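Draltier Field 38 Review: Five Months With a Watch I Nearly Sent Back

1/17/18 | by Chun-hung Huang
4 min read

Search this site Type and hit enter

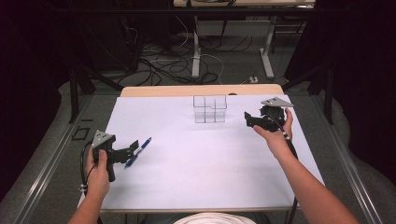 Blue and white ballpoint on a white tabletop.

I bought the Draltier Field in August, wore it for two days and put it back in its box. The lugs dug into my wrist, the strap was stiff as a ruler and I'd already started typing the return email. Then I got busy, missed the return window by a week, and figured I might as well wear the thing. I'm glad I did – mostly!

Quick basics for anyone who skipped my first impressions post. It's a hand-wound field watch with a brushed steel case, a matte green dial and a small seconds register down at six. Water resistance is 100 meters. I paid 2400 for it at Pristberg, the little dealer near the train station, and they threw in a second strap after a bit of polite begging on my part (the tan one, which I've never worn).

The dial is what sells this watch. In the shop it looked almost black and I nearly walked past it, but outdoors the green comes up and the printing is so crisp you can read the minute track from arm's length. The hands are the right length too. I have an older Ivness where the minute hand stops well short of the markers, and it has bugged me for years.

Winding it is a pleasure. The crown is big, it has proper grip, and there's a soft click that I find myself doing at my desk when I should be working. Mine runs 78 hours on a full wind, so I can take it off for a weekend and it's still going when I pick it up again. Timekeeping has been good, a few seconds fast a day, a little more if I leave it dial up overnight.

Now the grumbles. That strap. It took almost 32 days of steady wear before it stopped fighting me, and the buckle has already picked up a scratch I can catch with a fingernail. The lume is weak – fine for ten minutes after you turn the lights off, then you're guessing. And the case back sits a bit proud, so on a hot afternoon it leaves a ring on my skin. My wrist is on the small side, so yours may be fine.

I swapped to a Wei canvas strap in the fall and it changed the whole watch. It sits lower, it doesn't slide around, and the lug problem I complained about went away completely. If you try a Draltier on and hate it, ask the shop to put something softer on it before you give up.

Would I pay full price again? Probably, yes, but I'd haggle harder and ask for the canvas up front. If you need to read the time in the dark, get the Ivness (short minute hand and all). For daily wear I keep reaching for the green one, and my Ivness has been sitting in the drawer since Thanksgiving.

Next up is the 36 version, if Pristberg ever gets one in.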